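**Equipment planning > End effectors and hand tools**

**Budget split for hand-held grippers: tools, finger covers, spares**

---

**tvahidi**

I'm putting together the capital request for next year and would like to check the split before it goes up. Submission is in April.

Scope is hand-held gripper tools with a wrist camera, fabric-covered fingers, used at plain white benches on household glass and similar. No arms in this round. The arms come out of a different line, and I don't want the two mixed because they are depreciated differently here.

Current draft:

- 8 hand-held tools, Nellulel, standard camera bracket
- finger cover sets at £400 each, one set per tool fitted and one spare
- one calibration fixture
- consumables: jars, lids, fill material, wipes
- no service contract

The object list is weighted towards clear glass, and that is where I'm least sure of the numbers. Breakage I can estimate from our log. Cover wear on glass I can't, as most of our hours so far have been on cardboard and soft packaging.

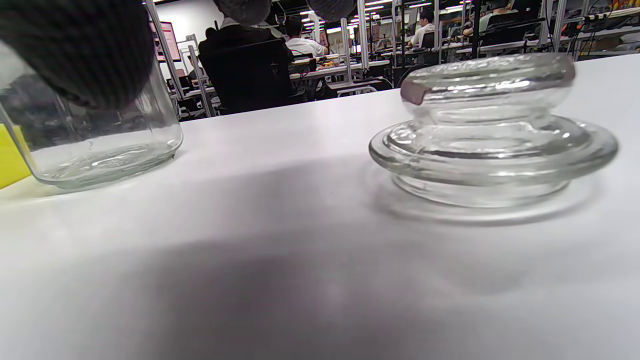 *Open jar and lid, fabric-covered fingers, Bosthorpe bench.*

Questions:

1. Is one spare set of covers per tool enough for a year of mostly glass?
2. Has anyone bought the Nellulel service contract and found it worth the money?
3. Should the objects be capital or consumables? Our finance people accept either if we are consistent.

Touran Vahidi

---

**gantry_left**

One spare set is thin. We ran the same type of knitted cover on bottles and the failure was never a tear. The ribs flatten at the contact patch, the friction drops, and then people start squeezing harder. You don't see it on a visual check. We log a pull test at the start of each week and change the set when it falls below the figure we took when it was new.

I would budget two spares per tool and drop something else.

The service contract is poor value at your quantity. It covers the camera and the linkage. Neither has failed on ours. The trigger spring has, and springs are excluded.

---

**b_noonan**

Disagree on two spares. At £400 a set that is £3,200 for every extra spare across 8 tools, and you'd be holding stock that may be superseded. Nellulel have changed the cover fixing once already and the old sets do not fit the new fingers. We wrote off a box of them.

Hold a shared pool. The chance of all the tools needing covers in the same week is small if you stagger the start dates. The figure you need is lead time. Ours came through Dratport and took 21 days from order to goods-in. If the pool covers 21 days of wear, you're protected.

On question 3: consumables. A glass jar on an asset register is a lot of paperwork for something that will be in the bin by summer.

Bláthnaid Noonan

---

**gantry_left**

> The chance of all the tools needing covers in the same week is small if you stagger the start dates.

Only if the tools see the same hours. Ours don't. Two operators do most of the glass and their covers go first. Your pool would be right on average and short for them.

Agreed on the change of fixing, I had forgotten that.

---

**tvahidi**

Thanks both. The hours here are uneven too, so I'll plan the pool on the busiest bench and not the mean.

We also use Dratport. Our last order was quicker than 21 days, but I'll use 21 for planning.

---

**mossgrip**

A point on the lid before you fix the object list. A heavy glass lid with a mushroom knob is a different load case from the jar. The knob is rounded enough and wide enough that the fingers want to ride up it. If the draft assumes one cover grade for everything, check whether the softer grade holds the knob. We had to buy the softer grade as an extra and it had not been in anyone's budget.

Jar bodies are easy by comparison. A finger inside the mouth and the others outside works with either grade.

---

**tvahidi**

Ours is the standard grade. I haven't priced the softer one. Is it the same £400?

---

**mossgrip**

It was when we bought. Ask for a written quote, the list price on the page and the price on the invoice were not on speaking terms.

---

**cellplanner_uk**

Coming at this from the other end. Why eight tools? In our experience the limit is benches and resets, not tools. Someone has to put the objects back, wipe down, and deal with whatever was spilled. If you have fewer usable benches than tools, you're paying for tools to sit in a drawer.

We asked Bagheri to look at the layout before we bought anything and the answer was to buy fewer tools and more trays. The study was not cheap but it cost less than the tools it removed.

---

**tvahidi**

We have 9 benches allocated, so tools are the lower number. One bench stays free for calibration and for charging.

Resets are a fair point, and granular fill is the worst of them. A jar with loose fill in it takes far longer to reset than an empty one, because anything that gets out has to be cleared before the next take. 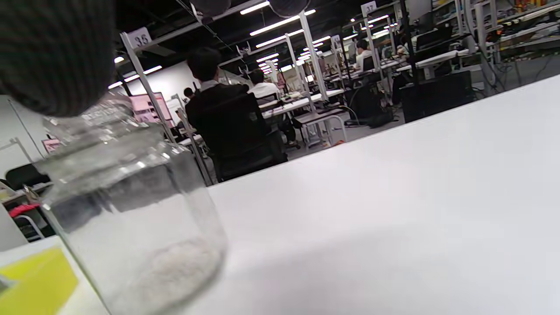 *Jar tilted over the bench, small amount of white granules at the bottom.*

I've got no line for trays at all. Adding one.

---

**cellplanner_uk**

Nine benches and 8 tools is a reasonable ratio, I withdraw the objection. I'd still put the reset labour in the request as a note. Ours was approved on equipment cost alone and then the staffing came as a surprise to the people who had signed it.

For trays, get ones with a raised lip and a matt finish in a colour other than white. White granules on a white top are hard to see and harder to prove you've cleared.

---

**b_noonan**

> in a colour other than white

Careful with this. If the recordings are for training and the deployment surface is white, a dark tray under every pour changes the data. We had that argument at length and ended up with the tray used for the reset only, off the bench during the take. It costs time. It was the right call for us.

---

**cellplanner_uk**

It depends what the deployment surface is, and Touran hasn't said. If it's mixed, varying the tray is a benefit. I wouldn't make white-only a rule.

---

**tvahidi**

Mixed, eventually. White for the first phase. I'll buy a small number of dark trays for resets and leave the question of using them in takes to the people who train on the data.

---

**gantry_left**

Back to the fill. What grade are you using? Fine material gets into the knit and behaves like polishing compound. We lost cover life to it and at first blamed the glass. If your wear estimate comes from an object set without fill, it will be low.

Also look at the linkage. The standard housing has a gap on the underside. Nellulel sell a boot for it. It's cheap and it isn't in the kit.

---

**tvahidi**

Coarse enough to roll, I don't have a grade number to hand. The boot is news to me. Does it limit the opening?

---

**gantry_left**

Slightly, at full open. You'd notice on a wide jar and not on anything else.

---

**mossgrip**

We noticed it on wide jars and took the boots off again. A brush and a vacuum at the end of each shift has been sufficient. I'd buy one boot, try it, and decide after that.

---

**gantry_left**

A vacuum at the end of the shift doesn't help with what went in at the start of it. But buying one to try is sensible.

---

**b_noonan**

Touran, one thing on the contract question which hasn't come up. Check whether the contract includes a loan unit. On ours the repair terms were ordinary and the loan unit was the only part we used. If you have a bench and an operator standing still, the loan is worth more than the repair.

Against that, a ninth tool bought outright does the same job and you keep it.

---

**tvahidi**

That would use up the free bench only if it were in service, so a ninth tool as a cold spare fits. I'll price it against the contract.

Revised draft:

| Line | Was | Now |
|---|---|---|
| Hand-held tools | 8 | 8, plus option on a 9th as cold spare |
| Covers, standard grade | one spare set per tool | shared pool, sized for 21 days at the busiest bench |
| Covers, softer grade | none | trial quantity, awaiting quote |
| Linkage boot | none | one, for trial |
| Calibration fixture | one | one |
| Trays | none | dark, lipped, for resets |
| Glass, fill, wipes | undecided | consumables |
| Service contract | none | none unless the loan terms beat the 9th tool |
| Reset labour | none | note to approvers, no value in this request |

The pool size needs a wear figure and I don't have a good one. I'll start the weekly pull test on the glass bench and hold that line open until there are enough readings to use.

---

**cellplanner_uk**

Put a placeholder value on the pool. A blank line gets read as zero.

---

**tvahidi**

Done. It's in at one set per tool for now, so the total doesn't move when the real figure is lower.

---

**gantry_left**

Or higher.

---

**b_noonan**

If it's higher, order early and pay for it from consumables. When you run the pull test, use the same jar each time and wipe it first. Our early readings were useless because somebody had been cleaning the glass with a product that left a film on it. And note which finger you're pulling on, they don't wear at the same rate.

---

**tvahidi**

Noted. I'll keep one jar aside for it and post the readings in this thread once the quote for the softer covers is back.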